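シミュレーターでグリッパーを比べる手順(平行グリッパー編)

このページでは、六軸アームに取り付けるグリッパーを、実機を動かす前にシミュレーターの中で比べる手順を書きます。私は日本語が母語ではないので、読みにくい文があるかもしれません。用語はできるだけ現場で使う言い方に合わせました。

対象の読者は、シミュレーターを一度は起動したことがあり、アームの関節を画面から動かせる人です。インストールの方法は書きません。使うソフトは Brereson という名前ですが、ほかのシミュレーターでも考え方は同じです。メニューの名前だけ読みかえてください。

比べるグリッパーは二つです。どちらも平行に開閉する二本爪の型で、一つ目を Skenby、二つ目を Stasiv と呼びます。私の職場ではどちらかを選んで、加工部品を治具に載せる作業に使う予定があります。

1. 用意するもの

・アームのモデル(関節の角度制限が入っているもの)
・二つのグリッパーのモデル。見た目用の形状と、接触計算用の形状が別になっているもの
・ワークと治具のモデル
・結果を書く表

グリッパーのモデルをもらったとき、最初に見るのは接触計算用の形状です。見た目がきれいでも、接触用の形が大きな箱一つになっていることがあります。この場合、爪の間も箱で埋まっているので、ワークは絶対につかめません。私は Stasiv のモデルでこれに気がつかず、半日を使いました。爪を一本ずつ別の箱にして、爪の付け根も別にすると直ります。

質量の単位も確認してください。グラムで書かれた値をキログラムとして読みこむと、アームの先が重すぎて下に落ちていきます。Skenby の質量は 900 グラムなので、ファイルには 0.9 と入れます。

2. 部屋と作業台を置く

次に作業の場所を作ります。アームだけを何もない空間に置いて試すこともできますが、それでは可動範囲の問題が見つかりません。治具、トレイ、棚、台車など、実際の場所にありそうなものを先に置いてから始めることをすすめます。

配置のファイルには Flastville という名前を付けました。以下の手順では、この名前で呼びます。アームは台座の上に固定し、治具はグリッパーが真上から降りられる場所に置きます。治具の手前には、部品を載せる黒いトレイと、穴のあいた水色のプレートを並べました。
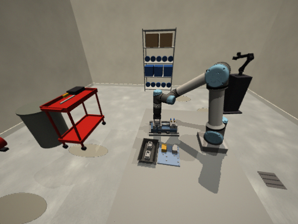
Flastville の配置。グリッパーを治具の真上に下向きで合わせた姿勢

この姿勢を「基準姿勢」として保存します。Brereson では「姿勢」メニューから「現在の角度を登録」を選びます。あとで二つのグリッパーを交換しても、関節の角度は同じところから始まります。ただし、グリッパーの長さが違うと爪先の高さは変わりますから、次の節のTCPの設定を必ず行ってください。

棚や台車は比較に直接は使いません。それでも、上腕が大きく振れるときに近くを通ることがありますので、衝突の判定は入れたままにします。計算が重いときは、棚の中の箱や円盤の判定だけを切って、棚の外側は残すのがよいと思います。

部屋の奥のほうの物は、見た目のために置いた物でも影を作ります。影が濃いと爪先の位置が画面で読みにくくなるので、光の向きを何回か変えて、治具の上に影が重ならない向きを探しました。

3. TCPを設定する

TCPはツールの中心点のことで、平行グリッパーでは、閉じたときに二つの爪先が会う点を使います。

手順は次のとおりです。

(1) グリッパーを手首に取り付ける。
(2) 爪を完全に閉じる。
(3) 爪先の中央に目印の点を置く。
(4) 手首のフランジから目印までの距離を読む。
(5) その値をTCPの欄に入れる。
(6) 手首だけを回して、目印が動かないことを確認する。

(6)で目印が円をかくように動いたら、横方向の値がずれています。縦の値だけを入れて安心してしまう人が多いです(私もそうでした)。取り付け板のモデルが少しずれていることもあるので、板から見直すと早いです。

グリッパーの向きにも注意が必要です。Skenby と Stasiv では、爪の開く方向がモデルの中で90度違っていました。基準姿勢で上から見て、爪の開く方向がそろっているかを目で確かめます。違っている場合は、第六軸を回して直すより、取り付けの角度を直すほうがあとで楽です。第六軸で直すと、片方だけ角度制限に近くなって、比較が公平になりません。

4. 動作を作る

比較に使う動作は短いほうがよいです。私は次の動作を一回分としました。

・基準姿勢から始める
・トレイの部品の上へ移動する
・まっすぐ下へ降りる
・閉じる
・まっすぐ上へ上がる
・治具の上へ移動して、降りて、開く
・基準姿勢に戻る

上から降りるところと上がるところは、必ず直線の動作にしてください。関節の動作で降りると、爪が弧をえがいて、部品のかどに当たります。アームが大きいと、弧も大きくなります。

降り始める高さは、部品の上面から 40 ミリにしました。もっと低くすると時間は短くなりますが、水平に移動するときに、爪がトレイのふちに近づきます。

爪を閉じた後に、少し待つ時間を入れます。Brereson では「待機」の命令です。これを入れないと、接触の力が安定する前にアームが上がって、部品がすべります。実機でも待ち時間は必要ですから、うそのない条件だと考えています。

5. 摩擦と力の値

シミュレーターの結果は、摩擦の値で大きく変わります。ここが一番むずかしいところです。

初期値のままで比べると、どちらのグリッパーも一回も落としませんでした。よい結果に見えますが、比較になっていません。初期値の摩擦がかなり大きかったためです。そこで値を少しずつ下げて、どちらか一方が落とし始めるところを探しました。この値を「境目の値」と呼んでいます。

閉じる力は、二つとも 36 ニュートンにそろえました。製品としての最大の力は違いますが、最初は同じ力で爪の形だけを比べたいです。最大の力での比較は、その後で別の表に書きます。二つの目的を一つの表にまぜると、後で読むときに自分でもわからなくなります。

爪の面にゴムを貼ったつもりの設定もできます。その場合は摩擦だけでなく、接触のやわらかさも変えてください。摩擦だけ大きくすると、部品が爪に固定されたような、不自然な動きになります。

6. 位置をずらして試す

部品がいつも同じ位置にあるなら、どのグリッパーでもうまくつかめます。実際の作業では少しずれます。

部品の位置を横方向に 2 ミリずつずらして、つかめるかどうかを見ます。ずらす方向は、爪の開く方向と、それに直角の方向の二つです。開く方向のずれは、閉じるときに爪が部品を押して中央に寄せるので、意外に強いです。直角の方向のずれは、部品の端だけをつかむことになり、持ち上げたときに傾きます。

傾きは、持ち上げた後に部品の角度を読んで表に書きます。落ちなくても、傾いた部品は治具に入りません。成功と失敗の二つだけで記録すると、この情報がなくなります。

部品を回転させる試験は、最後にしました。回転があるとつかみ方そのものが変わるので、位置だけの試験が終わってからのほうが、原因を考えやすいです。

7. 結果の読み方

私の条件では、ずれに強いのは Stasiv で、爪の幅が広いことが効いていました。一方、トレイの中で隣の部品に近いときは、爪の細い Skenby のほうが当たりにくいです。部品の間隔を広くとれるトレイを使うなら Stasiv、間隔がせまいなら Skenby、というのが今の私の考えです。

境目の値は、二つの間であまり違いませんでした。違いが小さいときは、計算の時間刻みを半分にして、もう一度やってください。それで順番が入れかわるようなら、その差は信用しないほうが安全です。

時間の比較はあまり参考にしていません。一回分の動作のほとんどはアームの移動の時間で、グリッパーの開閉は短いからです。

8. よくある問題

つかんだ部品が細かくふるえる
時間刻みが大きすぎるか、閉じる力が部品の質量に対して大きすぎます。先に時間刻みを小さくしてみてください。

部品が爪の中に沈む
接触がやわらかすぎます。ゴムの設定を入れたまま、金属の爪に戻していないか確認してください。

基準姿勢に戻るときにアームが遠回りする
同じ手先の位置でも、肘の向きが違う解を選んでいます。基準姿勢に戻る命令は、手先の位置ではなく関節の角度で書きます。

グリッパーを交換したら突然衝突のエラーが出る
前のグリッパーの接触形状が消えずに残っていることがあります。見た目は消えているので気がつきにくいです。接触形状を表示する設定にして、手首のまわりを見てください。

9. 次にやること

金曜日に実機の時間がとれたので、境目に近い条件だけを選んで実機で試します。全部の条件を実機でやる必要はないと思います。シミュレーターで差が出なかったところは、後回しにします。

カメラを付けた場合の比較は、別のページに書く予定です。カメラの金具がグリッパーの横に出るので、第4節の降り始める高さを変えなければなりません。

直したところ:第3節の(6)の説明が前の版では逆になっていたので、書きなおしました(5月)。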